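Search this site Search Advanced

Reading time: 7 min

4.2 Why pajamas outlive their owners' interest

Of the 68 households in Plimside, 51 kept children's nightwear long after it had stopped fitting. Parents called this "sorting."
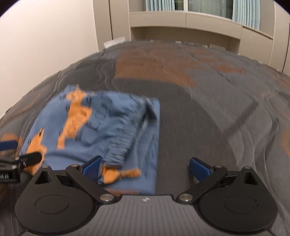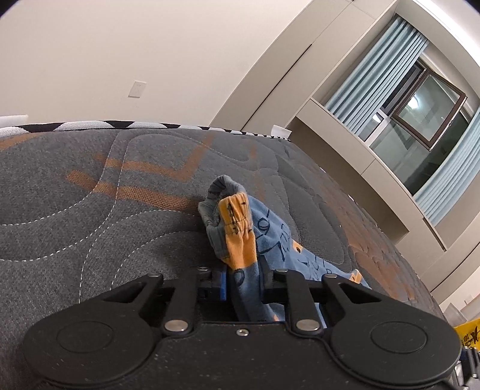 Figure 9. Blue children's-style prints with orange details.

Rokeya Akanda objects that we mistake thrift for sentiment: a younger cousin is always expected. We grant the cousin. In November, most of the bags were still in the hall.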